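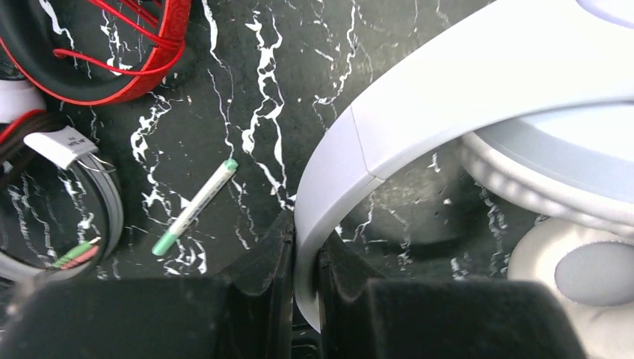
White headphones on a black, marbled surface.

How a Television Serial Gets Its Sounds

A television serial tells one long story in many parts. The serial "Turness" has 330 episodes. Most of its sounds are added after the actors have finished their work.

At the Ralley studio, sound artists watch each episode and make noises to match it. Shoes tapped on a board become footsteps. A shaken metal sheet becomes thunder. One episode may need 40 different sounds. 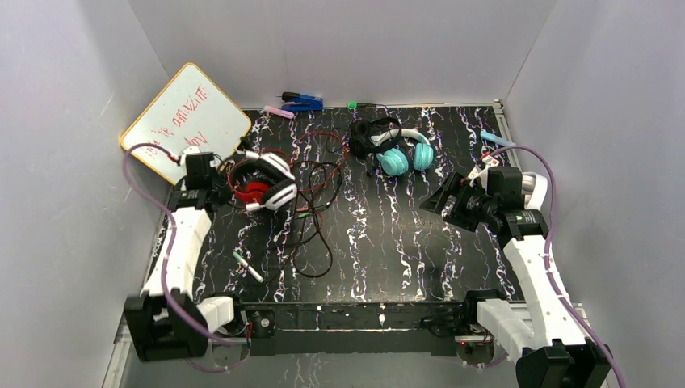 Liam asked whether the actors' voices are added later as well. Sometimes they are. If traffic spoils a line, the actor says it again in a quiet room and watches the screen to match the words.

Schools may request the Ralley activity sheet until 1st June.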